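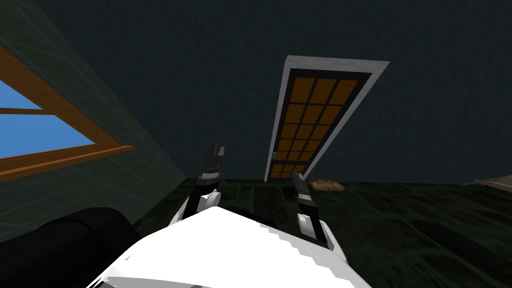 Workshop tips: recording a demonstration by remote control

Tips for teaching a two-armed robot a household task in simulation, collected by Eleri Lougher and Ferdinand Ruchti at Bredbridge. Last revised September 2020.

1. Set the head view before the first take. A tilted view is usable if it stays the same for the whole batch. Changing it halfway means starting the batch again.

2. Park both grippers open, pointing up and forward, where the operator can find them in the head view. Hold still for one second, then start recording.

3. Move one arm at a time. The idle arm drifts when the operator reaches with the other hand, so clip its hand controller to the stand. 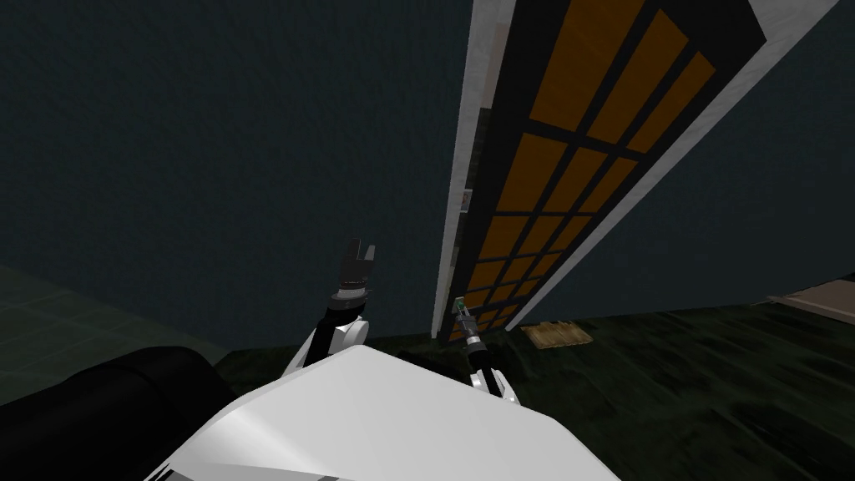

4. Slow down near door frames and panel edges. Set the motion scale to 40 percent for the last stretch. Dark grippers are hard to judge against a dark wall; raise the room light in the renderer or switch to the wrist view.

5. Use the wrist view for small parts. Line up the gap between the fingers with the middle of the part, stop, and only then close.

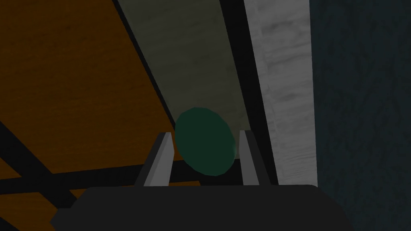
6. Close in two steps: light contact, short pause, full grip. With flat round parts, compare both fingers. If one touches well before the other, back off and shift sideways. Squeezing harder tips the part.

7. Keep failed takes in a separate folder. Of 456 takes in the May batch, 176 were rejected, mostly for late closing. Tamunoemi Okoro's replay script, Iltis, sorts them by the time of first contact.
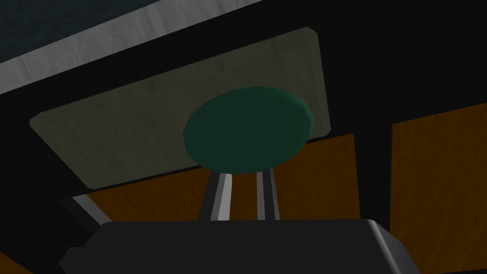

8. Watch the part against a plain surface when checking a replay. Slip shows more clearly there than over wood grain.

9. Stop after 1000 seconds of continuous control. Swap operators and repeat step 2.

10. Name each take by task, arm and operator initials. Leave out spaces; the Prakar importer drops everything after the first one.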